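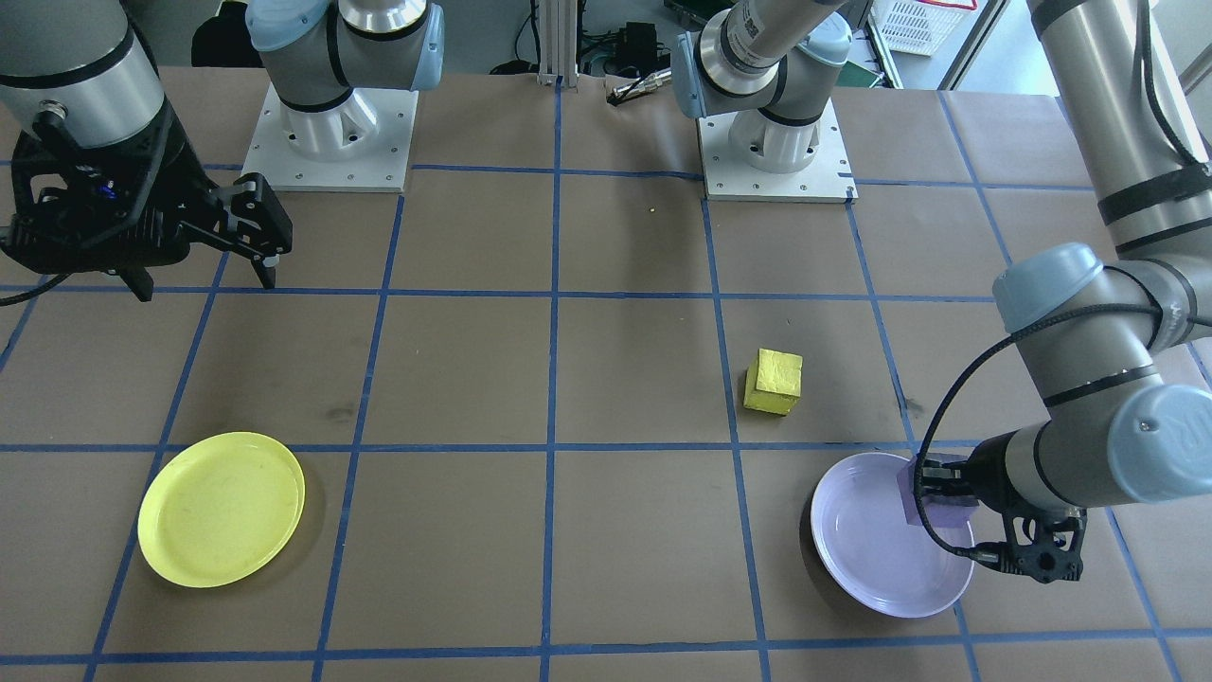 Skoler Robotics Club
Progress report to the Mansour Fund, February

We're past the halfway point of the grant and the club is busier than it has ever been! Our students picked color sorting as the main project for the year: two arms share one table, and each small cube has to end up on the plate of its own color. Yellow goes with yellow, purple with purple. It sounds easy until you try to write it down as steps for a machine.

What the money has gone to so far

Of the $1000 award we have spent $600, mostly on gripper parts, cables, plates and a big roll of kraft paper for the table. The blue tape grid was the students' own idea, and they love it — when a run goes wrong they can call out the square and everybody knows where to look.

What the students have done

The group has logged 75 practice runs since the fall. The younger members write the run notes and the older ones handle the code, though that line is getting blurry (in a good way). They've also started a shared notebook called Fidau, where every team writes down what it changed and why.

What's still hard

Keeping the arms out of each other's way near the middle of the table. Setting a cube down gently near a plate's rim is the other one, and we're still working on it.

Next

We've signed up for the Clolamlow student showcase and plan to bring up to 2 teams. The rest of the grant will go to spare fingers for the grippers and travel. Families have been asking when they can come see a run, so we're opening the workshop one evening in April, starting at 6 p.m., and we'd love to have you there too.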